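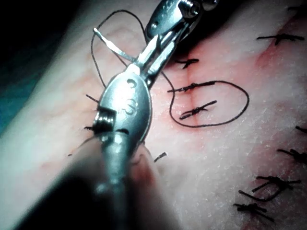
Needle holder over a sutured incision in a pad of tissue.

Take-home dose rules: what changes for families in March

The Nirnbridge and Wandthorpe clinics will move to a single take-home schedule for methadone in March. Until now each clinic has used its own form, its own lockbox rule and its own method for reporting a missed or spilled dose. Family members who share a home with a patient have asked for the new terms in writing. They are set out below, with the parts that concern the household first.

Storage. All take-home bottles must be kept in a locked container. A kitchen cabinet with a child latch does not meet the rule, and neither does a closed bedroom door. The container may have a key or a combination. If it has a key, the key is held by the patient, or by one adult named on the form. Refrigeration is not required. Empty bottles go back in the same container and are returned at the next visit with the labels still on. Do not rinse the labels off or put the bottles in household recycling.

Named adult. The form now has room for 2 contacts in place of one. The first is the person the clinic calls if the patient does not come in. The second is used only when the first cannot be reached. Being a contact does not give a relative the right to see the patient's records. For that, a separate release has to be signed, and the patient can withdraw it at any time. Staff who decline to answer a question over the phone are following this rule, including when the caller is a parent or a spouse.

Callback checks. A patient with take-home doses may be asked to bring all bottles, full and empty, to the clinic by 4 p.m. on the day after the call. Wandthorpe has done this for years. Nirnbridge has not, so families there should expect calls from a number they may not recognize. Please make sure the number on file is current and that voicemail is not full. A missed callback is reviewed with the patient before any change is made to the schedule.

Lost or spilled doses. Report the loss the same day. Replacement is decided by the prescriber, and the front desk cannot promise it. Never make up a missing dose with another medicine, with a dose that belongs to someone else, or with one saved from an earlier week. If anyone other than the patient swallows any amount, call 911 at once, even if the person seems well. Methadone can slow breathing several hours after it is taken. Give naloxone if the person is hard to wake or is breathing slowly, and stay until help arrives. The naloxone may wear off first.

Travel. Requests go in on the new form, with the dates and the address of the stay. Doses travel in the locked container, in carry-on baggage when flying, with the label showing the patient's name.

Scheduling system. Both clinics will book through Skimport. Patients do not need an account. Relatives who now receive reminder texts will stop getting them unless the patient adds them again, which can be done at the window.

Forms and questions. Printed forms are at both front desks and in the Merrick Street office, Room 365. Marama Tapsell is handling questions about the change at extension 455. She can explain the rules and mail out forms, but she has no access to individual charts. Questions about a particular dose should go to the patient's own counselor.

The family group at Nirnbridge keeps its usual hour. Lockbox loans are available there to any household that needs one, and the loan slip does not ask for the patient's name.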